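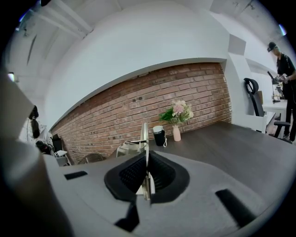
Beca Vaughan: You can't compare those two labels as printed. Palel gives its glucosamine as the hydrochloride and Kistilura gives it as the sulfate with potassium chloride. They are different salts with different molecular weights, so 175 mg on one tub and 413 mg on the other don't refer to the same thing. Convert both to free base first and then look at the daily amount.

Reply | Quote | Report

hockandstifle
I know they're different salts. My question in the first post was narrower than that. The dog is on 3 Palel chews a day, per the label for her weight. The Kistilura label for the same weight band says 2 level scoops. 3 x 175 is 525 mg. 2 x 413 is 826 mg. If I swap products and follow the second label, is she getting more glucosamine or isn't she? The clinic receptionist read me both labels over the phone, which I could have done myself.

Reply | Quote | Report

Beca Vaughan
Slightly more, on paper. Glucosamine base is 83 percent of the hydrochloride by weight, so 525 mg works out to 436 mg of base. In the sulfate stabilized with two KCl it's 59 percent, so 826 mg comes to 489 mg. The printed figures make it look like a jump of more than half. The real difference is 12 percent.

That assumes the Kistilura figure is for the whole stabilized salt and not for the sulfate portion alone. Some labels state which. Look at the small type under the analysis panel.

Reply | Quote | Report

hockandstifle
Small type says "glucosamine sulfate 2KCl, 413 mg per level scoop." So the whole salt.

Reply | Quote | Report

Beca Vaughan
Then the numbers stand.

Reply | Quote | Report

drylot
I'd question whether any of this arithmetic is worth doing. The trials of oral glucosamine in arthritic dogs are mixed at best, and the ones with objective gait measurements are less kind to it than the ones with owner questionnaires. Converting to free base to the nearest milligram gives you a precise dose of something with an uncertain effect. A level scoop isn't precise either. Powder settles. Weigh ten scoops from the top of a new tub and ten from the bottom and you'll get two averages.

If the dog is stiff, the things with decent evidence are weight control, regular moderate exercise, and whatever pain relief the vet prescribes. I would put the supplement money into those.

Reply | Quote | Report

hockandstifle
She's lean, she's walked twice a day on grass, and she's on a prescribed anti-inflammatory. The supplement is on top of that and the vet knows about the Palel. I'm changing because she has started spitting chews out behind the couch. A powder goes in wet food.

Reply | Quote | Report

drylot
Fair enough. I'd still ask what you expect to see from it, and over what period. If there's no answer to that you can't tell whether the swap did anything.

Reply | Quote | Report

mossbank_lurchers
Disagree with drylot on the usefulness of the math. Whether it works is one question. Whether two products deliver the same amount is a separate question, and it's the one that was asked. If someone changes product and dose at the same time and the dog gets worse, they have two variables.

One thing missing so far: what else is in the scoop? Palel chews (the regular ones) list chondroitin and green-lipped mussel. Plain Kistilura is glucosamine and MSM. If you think the mussel was doing something, you lose it when you switch. There's a Kistilura version with chondroitin but it has a different scoop, so don't mix the scoops between tubs.

Reply | Quote | Report

tannerfield
Going back to the salt form. The KCl is potassium. Has the dog had bloodwork, and is she on anything for her heart or kidneys?

Reply | Quote | Report

hockandstifle
Bloodwork in March, before the anti-inflammatory was renewed. Kidney values normal. She's on benazepril for a valve problem, low dose, two years now. Is that relevant?

Reply | Quote | Report

tannerfield
Relevant enough to mention to the vet before starting. ACE inhibitors can raise serum potassium. An anti-inflammatory can push it the same direction and can affect the kidneys, more so in combination. The sulfate 2KCl salt is a quarter potassium chloride by weight. The hydrochloride has none.

Reply | Quote | Report

Beca Vaughan
826 mg of the salt carries 203 mg of KCl. Potassium is 52 percent of that, so 107 mg, or 2.7 mmol a day. A day's complete dog food contains many times that amount. For a dog with normal kidneys I would call it negligible.

Reply | Quote | Report

tannerfield
I don't dispute the figure. I dispute "negligible" for this particular dog. Two drugs that act on the same system, a heart condition, and an added source on top of the diet. It's likely fine. It's also a one-minute phone call, and the person who answers it will have her electrolytes on file, which we don't.

Reply | Quote | Report

Beca Vaughan
I agree she should call. I'd withdraw "negligible" and say "small." My point was that people see the word potassium on a label and stop reading.

Reply | Quote | Report

drylot
Or buy a hydrochloride powder and the issue goes away. Gwynne sells one without flavoring. It's cheaper per gram than either of the two under discussion. No mussel, no MSM, nothing else in it.

Reply | Quote | Report

mossbank_lurchers
The Gwynne powder is bitter. Mine left it in the bowl. Mixed into sardine it went down but then you're feeding sardine every day, and you have to take that off the ration somewhere. Also the tub I had listed no lot number or test date. I wrote to them and got a brochure back.

Reply | Quote | Report

drylot
My tub has a lot number on the base, printed faintly. Hold it at an angle. No test date, I'll give you that.

Reply | Quote | Report

kennelnine
Would the Ilia fish oil be a simpler answer than all of these? Omega-3s seem to come out better than glucosamine in the studies I've read. We run it with two of ours.

Reply | Quote | Report

mossbank_lurchers
It's a different active, so it doesn't replace anything being discussed, but I'd agree the evidence for EPA and DHA is better. Two cautions. Read the EPA plus DHA figure and ignore the "fish oil" figure, which is the weight of the oil. And count the calories. A lean dog stays lean because somebody adds these things up.

Reply | Quote | Report

tannerfield
Also tell the vet about fish oil at a high dose if there's surgery coming or the dog has had pancreatitis. Start low. Loose stools are the usual sign you've gone up too fast.

Reply | Quote | Report

kennelnine
Ours had that for the first few days. Dropped back to half, no trouble afterward.

Reply | Quote | Report

hockandstifle
Spoke to the vet on Wednesday. Summary for anyone who finds the thread by search:

Her potassium in March was in the upper part of the normal range. Vet would prefer the hydrochloride form while she is on benazepril and the anti-inflammatory together, and said the same thing tannerfield did, that it would likely be fine but there's no reason to add it. Palel can be crushed. I had assumed a soft chew would smear, but if it's left in the freezer overnight it breaks up with the back of a spoon. So the plan is the same 3 chews, frozen, crushed, in the evening meal. Electrolytes get rechecked with the next routine blood draw.

We also talked about fish oil. She isn't opposed, wants to see the Ilia label first. I'm taking it in when I pick up the refill.

Reply | Quote | Report

drylot
Sensible outcome. I maintain that you should write down how she gets up in the morning before you change anything else.

Reply | Quote | Report

hockandstifle
I've started a page for it. Seconds from lying down to standing, measured after the first sleep of the day, and whether she takes the back step with both hind legs together. Crude, but it's the same measure every day.

Reply | Quote | Report

Beca Vaughan
Use the same floor as well. Tile and carpet will give you different times for the same dog.

One correction to my earlier post. I gave the base fraction of the sulfate for the dry salt. If the powder has picked up moisture the true figure will be a little lower. It doesn't change the comparison, and you aren't using it now, but somebody will quote it.

Reply | Quote | Report

mossbank_lurchers
Does freezing affect the mussel component? I've seen heat mentioned as a problem, never cold.

Reply | Quote | Report

Beca Vaughan
I wouldn't expect it to. Repeated freezing and thawing of the whole tub could draw in condensation, so freeze a day's chews at a time and leave the rest in the cupboard with the lid on.

Reply | Quote | Report

hockandstifle
Will do. She ate them tonight without comment.

Home Forums Joints & Mobility New Posts Search Log In

Related threads
Level scoop or heaped: Kistilura powder
Palel chews refused after recipe change
Reading EPA and DHA on a fish oil label
Green-lipped mussel powder, storage in summer
Gwynne unflavored powder, where is the lot number
Ramps and back steps for older dogs

Contact | Forum rules | Copyright the forum and individual posters | Back to top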